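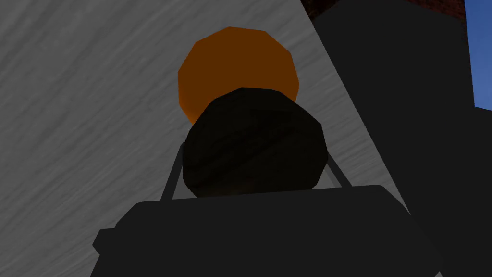
Orangefarbene Kugel vor grauer Fläche (Rendering)

Ticket 1.938
Betreff: Zahnsteingerät Tomell schaltet während der Behandlung ab
Standort: Zahnarztpraxis Lundstead, Prophylaxe, Zimmer 2
Gemeldet von: Barrett Schumacher
Bearbeitung: Barrett Oyelaran, Technik Tran
Priorität: mittel
Status: geschlossen

Dienstag, 8:10, Schumacher
Das Ultraschallgerät in Zimmer 2 bricht nach kurzer Zeit ab. Das Wasser läuft weiter, aber die Spitze schwingt nicht mehr. Am Gerät blinkt die gelbe Leuchte. Nach Aus- und Einschalten geht es wieder ein paar Minuten. Gestern ist das bei drei Patienten passiert. Wir behelfen uns mit Handinstrumenten, das dauert natürlich länger.

Dienstag, 8:55, Oyelaran
Bitte folgendes prüfen und kurz zurückmelden:
- Tritt der Fehler mit beiden Handstücken auf?
- Welche Spitze ist montiert, und wie weit ist sie abgenutzt (Prüfkarte)?
- Auf welcher Stufe wird gearbeitet?
- Ist das Handstück beim Abschalten warm?

Dienstag, 12:40, Schumacher
Fehler mit beiden Handstücken. Spitze ist laut Karte noch im grünen Bereich. Stufe mittel, manchmal eine höher. Ja, das Handstück wird deutlich warm, das zweite auch. Die Spitze haben wir mit dem Drehmomentschlüssel nachgezogen, ohne Änderung.

Dienstag, 13:05, Oyelaran
Klingt nach Übertemperatur, also zu wenig Kühlwasser. Bitte den Durchfluss messen: Spitze abnehmen, Wasserregler ganz auf, eine Minute in den Messbecher laufen lassen. Vorher das Gerät mindestens 10 Minuten abkühlen lassen.

Dienstag, 14:20, Schumacher
Gemessen: 10 ml in einer Minute. Kollegin hat es wiederholt, gleicher Wert. In Zimmer 1 mit dem gleichen Gerät sind es 45 ml.

Dienstag, 14:35, Oyelaran
Dann ist es die Wasserseite. Der Filter sitzt hinten am Zulauf unter der grauen Kappe. Wasser am Eckventil abstellen, Fußschalter kurz treten, bis kein Druck mehr da ist, Kappe von Hand lösen. Den Filter nicht ausspülen und wieder einsetzen, sondern tauschen. Im Zubehörkarton müsste einer liegen, Beutel mit Aufdruck Tildale. Falls nicht, schicke ich zwei Stück mit der Abendpost.

Dienstag, 16:50, Schumacher
Filter war braun und fast zu. Ersatz war im Karton. Nach dem Tausch 45 ml. Eine Behandlung damit gemacht, kein Abbruch, Handstück bleibt kühl. Die gelbe Leuchte ging aber beim Einschalten noch einmal kurz an — ist das normal?

Dienstag, 17:05, Oyelaran
Ja, das ist der Selbsttest. Sie darf nur nicht blinken. Laut Gerätebuch war der Filter seit der Inbetriebnahme nicht gewechselt worden. Das Intervall liegt bei 300 Betriebsstunden. Bitte den Tausch mit Zählerstand eintragen und den Filter in Zimmer 1 gleich mit ansehen. Nach Arbeiten an der Leitung außerdem wie üblich zwei Minuten spülen, bevor der nächste Patient behandelt wird.

Dienstag, 17:30, Schumacher
Eingetragen und gespült. Zimmer 1 machen wir morgen vor der Sprechstunde. Bitte trotzdem vier Filter auf Vorrat liefern.

Interne Notiz, Oyelaran
Vier Filter auf Lieferschein gesetzt. Nächste Wartung für beide Geräte im November, dabei Eckventil in Zimmer 2 prüfen, die Ablagerungen könnten von dort kommen. Ticket geschlossen.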